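검색어를 입력하세요
전체메뉴 닫기

카테고리: 개발일기 > 로봇 제어/플래닝
3월 · 밤 11시 좀 넘어서 씀

오늘도 결국 경로 얘기다. 어제 자기 전에 "내일은 인식 쪽만 본다"고 적어 놨는데 출근하자마자 플래너 로그부터 열었다. 습관이 무섭다 진짜.

밤새 돌려 둔 시뮬레이션이 4,000회였고 그중에 106회가 실패로 찍혀 있었다. 아침에 커피 내리면서 숫자만 봤을 때는 오 나쁘지 않네? 했는데, 열어 보니까 실패가 골고루 퍼진 게 아니라 거의 다 한 종류였다. 블록 사이로 비집고 들어가야 하는 자세에서 플래너가 손목을 한 바퀴 돌려 버리는 거. 목표까지 손가락 한 마디 남았는데 갑자기 팔 전체가 크게 휘돈다. 충돌은 아니니까 규칙상으로는 멀쩡한 경로인데, 옆에서 보면 심장이 철렁한다. 시간 제한에 걸려서 실패로 잡힌 게 차라리 고마울 지경.

원인은 비용 함수였다. 관절 이동량에 주는 가중치를 여섯 축 전부 똑같이 해 놨던 것(작년의 나야...). 손목 쪽 가중치를 올리고, 시작 자세랑 너무 먼 역기구학 해는 후보에서 미리 빼도록 고쳤다. 코드는 몇 줄 안 되는데 Wirico 설정 파일에 그 값을 넣는 자리를 찾느라 오전을 다 썼다. 문서에는 planner 밑에 있다고 되어 있고 실제로는 profile 밑에 있음. 다음에 또 까먹을 테니까 여기 적어 둔다. profile 밑이다, profile!

점심은 김밥. 먹으면서 Muñoz 브랜치 머지 충돌을 풀었다. 좌표계 이름을 board로 할지 table로 할지 아직도 안 정해져서 파일마다 다르다. 나는 board 파다. 우리가 집고 옮기는 건 다 나무판 위에 있고, 타공 테이블은 로봇 베이스랑 맞출 때나 쓰니까. 변환 하나 덜 거치는 게 마음도 편하고.
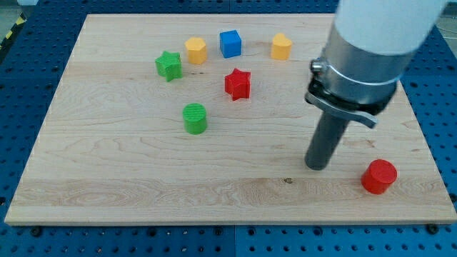 글쓴이: 밤샘플래너 | 모션 플래닝·인식 소프트웨어 담당

오후에는 드디어 인식. 색이랑 모양을 같이 봐야 하는 배치라서 재밌다. 별이 초록 하나 빨강 하나, 원기둥도 초록 하나 빨강 하나. 그러니까 "별"만 알아도 안 되고 "빨강"만 알아도 안 된다. 노랑은 육각형이랑 하트 두 개인데 얘네가 은근히 골치다. 위에서 본 윤곽을 단순화하는 단계에서 허용 오차를 크게 주면 하트의 파인 부분이 메워지고, 그러면 분류기가 하트를 육각형이라고 우긴다. 자신감도 넘친다. 확률 높게 뱉으면서 틀리는 게 제일 얄밉다.

그래서 단순화를 아예 빼고 윤곽의 오목한 정도를 특징으로 하나 추가했다. 하트는 오목한 데가 한 군데, 육각형은 없고, 별은 다섯 군데. 이렇게 써 놓으면 너무 당연한데 왜 이걸 이제야 넣었지? 파란 큐브는 원래부터 말썽이 없었다. 착한 녀석.

나뭇결도 문제였다. 판이 단색이 아니고 물결무늬에 진한 줄도 있고 이어 붙인 띠도 보이니까 경계 검출이 자꾸 나무한테 정신이 팔린다. 오른쪽 아래 작은 옹이는 오늘의 주적. 필터를 느슨하게 하면 이걸 물체 후보로 올린다. 높이 정보로 걸러 내면 간단한데, 깊이 값이 튀는 프레임에서는 그것도 못 믿겠어서 최소 면적 조건을 3,000픽셀로 같이 걸었다. 임시방편인 거 안다. 카메라 높이 바뀌면 바로 깨질 숫자라 주석에 느낌표를 세 개 달아 놨다.

그리고 대기 자세. 공구 끝이 판 바로 위까지 내려와 있는 자세에서 다음 목표를 고르게 해 놨는데, 이 상태로 옆 블록까지 그대로 수평 이동하면 당연히 위험하다. 예전에는 무조건 높이 올렸다가 다시 내려가게 했더니 느려서 답답했고, 이번에는 경로에 걸리는 블록이 있을 때만 올라가도록 바꿨다. 올라가는 높이는 45mm. 블록 키에 여유를 더한 값인데 여유를 좀 후하게 잡았다. 줄이는 건 나중에 해도 되니까.

빨간 원기둥 쪽은 특히 신경이 쓰인다. 공구랑 가까워서 충돌 모델을 조금만 부풀려도 시작하자마자 "이미 충돌 중"이라고 뜬다. 안 닿았는데! 부풀리는 값을 물체별로 따로 줄 수 있게 인터페이스를 바꿀까 하다가, 일단 시작점에서만 여유를 줄여 주는 옵션을 넣는 걸로 타협. 깔끔하진 않다.

저녁에 Burwood 쪽에서 메일이 왔다. 다음 버전에 시각화 도구를 같이 넣어 줄 수 있냐고. Flulik 뷰어에 계획된 경로를 반투명하게 겹쳐 보여 주는 기능, 나도 예전부터 갖고 싶었던 거라 바로 하겠다고 답장했다. 보내고 나서 일정표를 봤다. 음.

시뮬레이션은 새 가중치로 다시 걸어 놓고 퇴근했다. 같은 시드, 같은 횟수. 손목 휘도는 케이스만 따로 태그가 붙게 해 놨으니까 내일은 로그 뒤지는 시간이 좀 줄겠지. 아 그리고 좌표계 이름, 내일은 꼭 정하자고 말 꺼낼 것. board로.

태그: 모션플래닝, 역기구학, 물체인식, 삽질기록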